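Nomar Shared Kitchen: Frequently Asked Questions

Everything members ask us at the sink, gathered in one spot so you can ask us something else.
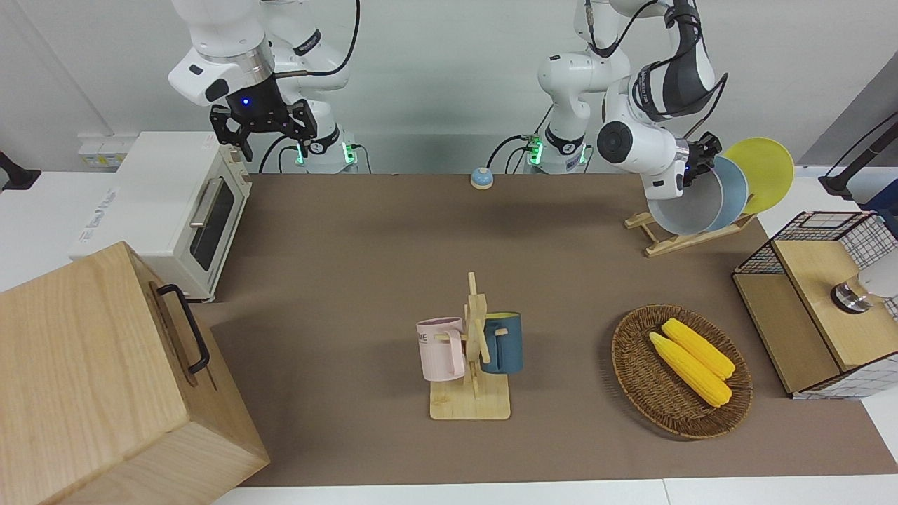 How do I book?
Use the sheet by the door or email Aishwarya Raju. Telling Ehab in the hallway is a pleasant chat and does not count as a booking.

How long is a slot?
Two hours, including cleanup. Cleanup means yours.

Can I leave food in the fridge?
Yes, with your name and a date on it. Anything unlabeled goes on Saturday at 10. We have heard the speech about the sourdough starter, and it was very moving.

What does it cost?
Members pay $19 a month. Guests pay $10 a visit, even if they only came to stir.

Why did my toast set off the alarm?
Because it was on fire, a little. Turn the fan on first. The switch is left of the stove and looks like a light switch, as many people sitting in the dark have learned.

Can I bring my own knives?
Please do. You've seen ours.

Is there parking?
There is a street. Some evenings it has a space on it.

Can I rent the kitchen for a party?
Up to 19 people, $100 for the evening, plus a deposit. The deposit comes back if the pans do.

Who do I tell if something breaks?
Ehab Cherkaoui, room 232. He would like to hear it from you before he hears it from the floor below.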